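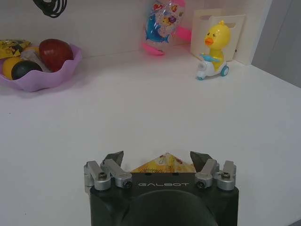 Figure 2. Snack clearing, Kenar layout. Purple bowl with mixed contents at left; yellow packet above the white table.

3.2 Clearing into a shared bowl

Tables in the Kenar set were kept plain - white top, white wall behind. One bowl per layout, scalloped rim. Fruit and packaged snacks go in the same bowl, no sorting (the Desura layouts do sort, see Section 4). We logged 150 clearings, 140 kept after review. The other ten had labeling erors and were droped.

Soft packets were the slow items. A crinkled top tends to sit over the rim, as with the yellow bag at the back of the bowl in Fig. 2, so we scored an item as "in" if most of it was inside. Same rule as Rezaei layouts.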